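Tiered acrylic stands for the break room snack table, worth it or not?
Started by tuckshop_imani

tuckshop_imani
I look after the snack table at work and it has slowly turned into a heap. Someone upstairs wants it to look "like a proper shop". Drelleo do clear stepped stands and the blurb says they hold anything. I have my doubts. Has anybody lived with one for longer than a fortnight?

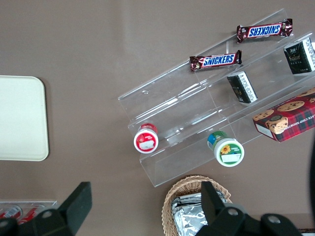 Chocolate bars are my main worry with these. They have no base to stand on, so they end up lying flat and you lose the point of having steps. The two Snickers on the top tier are a fair example, one reading the right way and the other upside down, and the little tubs on the bottom tier are on their sides as well. The tartan shortbread box suits it better, being a box. I'm not convinced the stand is doing much that a shoebox lid couldn't.

K_Mwakyusa
You're being hard on it. Clear plastic means people can see what's there, and they take the thing they want without digging. We've had a Pendmont one at our place since March and I wouldn't go back to the bowl.

tuckshop_imani
Did people dig less, or did you just tidy more because it was new?

K_Mwakyusa
Bit of both, probably.

barrios_a
I'd ask what it looks like after 400 greasy fingers. Clear acrylic shows every mark. Ours went cloudy because somebody used the wrong spray on it, and after that it looked worse than the heap did. Baskets hide a multitude of sins.

odera_crisps
Baskets are where the crumbs live. Have you ever turned one over?

barrios_a
Yes, and then I shook it out and put it back. Took me 2 minutes.

tuckshop_imani
Since you're both at it, a wider view of the table. It's a mix, which may be the trouble.

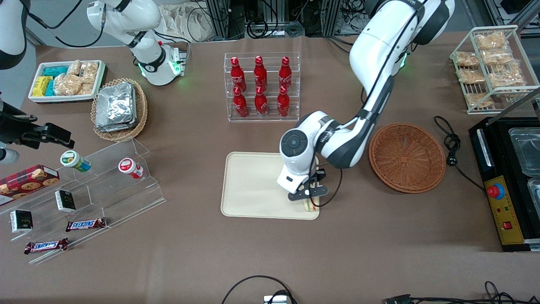
Cola on the clear rack, foil packets in wicker, bread bags on the white wire shelves.

odera_crisps
The cola is the only bit I'd leave exactly as it is. Two rows, back one higher. A bottle stands up by itself, so the steps do some good there. The bags on the wire rack I'm less sure of.

K_Mwakyusa
What's wrong with the wire rack? Bags of bread bits weigh nothing.

odera_crisps
Corners of bags poke through wire and catch when you pull. Maybe not on that one, but I had a Lawal rack that split a bag every other week.

barrios_a
And there's a wicker basket with nothing in it. Put the chocolate in that and you can send the stand back.

tuckshop_imani
Tempting. Though the foil packets sit nicely in theirs because they're all the same shape and stack. Mixed bars would just be a smaller heap.

K_Mwakyusa
Try it for 20 days each way and see which one people moan about less.

tuckshop_imani
They'll moan about both. I'll try the basket first as it costs nothing, and keep the stand for boxes. Still not paying for a second one.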